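Thread on the 19 bus, for anyone who works out at Eide Road or is thinking of taking a job there. I've ridden it for two winters. The new timetable starts in October and I've read the whole thing.

The basics. The 19 runs from Stalthorpe station to the Eide Road business park by way of Ellon. Trinel operates it under a contract with the county. It's the only bus that goes past the creek bridge.

Right now the first bus leaves the station at 5:10 a.m. and gets to Eide Road at 5:48. Early shift at most of the units starts at 6. You have time to walk from the stop, put your lunch in the fridge and wash your hands.

In October the first bus moves to 5:40. It gets in at 6:18. Every early shift in the park has already started by then.

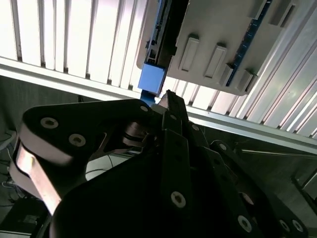 One reply already: my unit starts at 6:30, so the new time works better for me. The old one had me sitting in the break room for half an hour.

Fair. If you start at 6:30 you come out ahead. I should have said "most" and not "every." There are a few 6:30 starts at the far end of the park, past the tire place.

The county's notice says 600 people work at Eide Road. It doesn't say how many ride the bus, or how many are on earlies. I asked at the information desk in the station and they gave me the same notice, printed out.

The midday part gets worse too. There's a bus every 30 minutes now. Between 10 a.m. and 2 p.m. that becomes one every 60. If you have a dentist appointment in town you're going to lose most of the day to it.

The afternoon gets better, and I want to be fair about this. The 4 p.m. bus is packed by the time it reaches Ellon, and people get left at the stop. Under the new timetable there's a second bus ten minutes behind it. Good. People have been asking for that since before I started.

The evening doesn't change. Last bus out is still 10:25 p.m. If late shift runs over, you're walking to Ellon or paying for a ride.

About walking to Ellon. It takes me 35 minutes. There's a sidewalk as far as the bridge, then gravel shoulder, then sidewalk again once you reach the houses. No lights on the gravel part. Bring a flashlight and wear something pale.

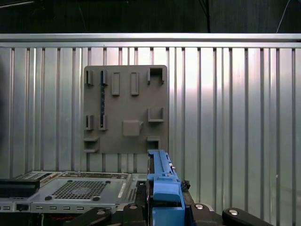 Eide Road, on shift. Ribbed metal wall, gray board.

Biking is the other choice. The county map shows a bike lane on Eide Road. There is a painted line. Trucks park across it from the first gate to the second, so you end up in the traffic lane anyway. I did it for one summer and stopped when the mornings got dark.

There's a rack behind the main gate, under a roof. You need a code from your employer to get in. Ask for it on your first day, it takes a while to come through.

Driving: the lot is free but full by 6:15. After that people park on the grass, and in a wet month you can get stuck there. I don't have a car, so this is what I hear at lunch.

Fares, since a few of you asked. A single is the same price to Ellon as it is to Eide Road. The monthly pass pays for itself if you ride it both ways 17 days or more. The pass is sold at the station and in the app. The driver can't sell you one.

The app shows the 19 as "on time" until it's ten minutes late. Then it disappears from the list. It's usually still coming. Give it another five minutes before you start walking.

The sign at the Eide Road stop still has last year's timetable on it. Take a picture of the one inside the station and use that.

If you want to comment on the changes, there's a form on the county's site under Transit, then Service Changes. It closes at the end of the month. You have to pick one route and one reason from a menu. "Start time of work" is in the menu, near the bottom.

What I wrote on mine: keep the 5:10, or move it to 5:15 at the latest, and take one of the midday buses off to pay for it if you have to. The midday buses I've been on were close to empty. The 5:10 is standing room from Ellon.

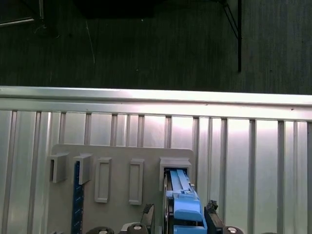
Another reader answers that the midday bus is how the Ellon side gets to the clinic, and that taking one off to save the 5:10 just moves the problem to people who don't post about it.

I take that point. I only ride midday when I have a day off, so I've seen it maybe a dozen times. I've gone back to the form to change my comment, but it only lets you submit once. If you're on the Ellon side, please send one in yourself and say clinic.

Someone also asked whether Trinel or the county decides the times. The county does. Trinel runs the buses it's paid to run. Calling Trinel gets you a polite person who tells you to call the county.

A few of us on earlies are looking at sharing cars from the station if the 5:10 goes. So far that's two cars and seven people, all on the same rotation. Switch rotations and it falls apart.

If you work at Eide Road and your start time isn't 6 or 6:30, reply with it and I'll put together a list before the form closes. Just the unit and the time, I don't need your name.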